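Weidemann asks the nation to look at its bed

Reading time: 2 minutes
Last updated: December

Bedding maker Weidemann has launched the Brulach fitted sheet, a greyish-beige affair for people who own a large bed and no iron. It goes on sale this month in 25 shops.

The company asked 200 customers how they make the bed in the morning. Over half said they pull something across it and leave the room. Weidemann has decided to take this as encouragement.

"We spent years photographing sheets without a crease in them," said Genji Nagano, head of bedding. "Then I went home and saw mine. A sheet gets slept on, and a blue towel gets thrown on top of it. We would like to sell to that household — there are a lot of them."

The Brulach has deep corners meant to stay put on thick mattresses, and comes in double and king sizes. The first 1000 orders include a matching pillowcase, unironed.
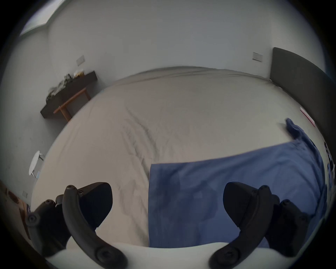

Notes to editors

Samples can be requested from the Weidemann press desk. Please return them folded, or near enough.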